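# Packing Soft Goods in Used Cartons – FAQ

Last revised 6 October 2024. Replaces the sheet that was pinned at the Rallby loading door.

## Which items does this page cover?

Towels, cloths, bedding, plush toys and anything else that has no rigid parts and goes out in a carton. Glass, lamps and boxed electrical goods are covered by the fragile goods page. Shoes are treated as rigid.

## Can a used carton be packed again?

Yes, if the four side walls are straight and the corners have not softened. Surface marks, small dents and old label residue are acceptable. A carton that has been damp at any time is not, including one that has since dried flat. Press the middle of each wall with a thumb. If the board stays pushed in, put the carton in the recycling cage.

## What about torn flaps?

Tape pulled off in a hurry takes the top layer of paper with it and leaves a rough, fibrous strip along the seam. New tape holds poorly on that strip. It holds well on the undamaged board on either side, so use the wide roll and center it over the tear.

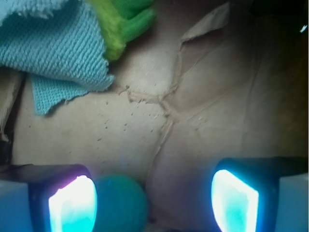
**Packing and Returns Team, Flemier Household Goods**

Where flap edges meet in a cross, wear tends to be greatest at the junction. A light blue cloth and a green plush can sit over cardboard in this condition without harm to either, but the seam needs checking before the carton is lifted. Creases running out from the junction are a sign that the flaps have been bent more than once. Tape both directions of the cross, the long seam first.

## Do soft goods need a liner?

Textured cloths do. Waffle and terry weaves have raised loops or ridges that catch on peeled board, and loose paper fiber is slow to pick out of them. Use one sheet of plain tissue on the base and one up each side wall. Smooth cotton and polyester fleece can go in without a liner if the carton is clean.

Long-pile plush should also be lined. The pile holds dust.

## There are specks on the cardboard. Does that matter?

Brush the surface with a dry hand brush. Specks that move are debris and should be tipped out. Specks that stay are usually pits in the board itself and can be ignored. Any that smear are to be treated as oil or ink, and the carton is rejected.

## How should cloths be folded?

In thirds lengthwise, then in half, with the cut or frayed edge turned to the inside. A cloth with a frayed edge longer than a hand's width goes to Azadeh Mirzaei for grading before it is packed. Do not trim it at the bench – trimmed cloths come up short against the listed size.

## Can cloths and plush toys share a carton?

Yes. Cloths go flat on the base and plush goes on top. Two restrictions apply:

- New dark-dyed cloths are not packed against pale plush.
- Plush with long tufts is bagged if the other item is terry. The fibers shed onto each other.

Green plush from the Dusura range has passed the rub test and may be packed unbagged with cottons of any color.

## How full should the carton be?

Full enough that the flaps close flat under light hand pressure. Overfilled cartons bow upward at the center seam and the tape lifts, generally within a day. Underfilled ones collapse in the stack. Make up the difference with crumpled paper in the corners, not on top.

## What is the weight limit?

Small cartons, code 171: 600 g of contents per liner sheet, maximum 2 kg in total. The code is printed on the base. For the larger carton, code 573, go by the table on the bench, as the limit depends on whether the carton is new or used.

## Which tape is used?

Paper tape from Taheri for new cartons. For used cartons, the wide reinforced roll. Do not tape over an old strip that is already lifting. Cut it back to the point where it holds, then lay the new strip past it by a hand's width at each end.

## My carton failed the thumb test but the goods are already in it. What now?

Move the goods. A second carton placed around the first is not accepted by the carrier and will come back.

## Where do I report a bad batch of cartons?

To Gergely Lakatos, with the delivery note and one of the affected cartons left unfolded. Bad batches reported after the end of November will be counted against the next quarter.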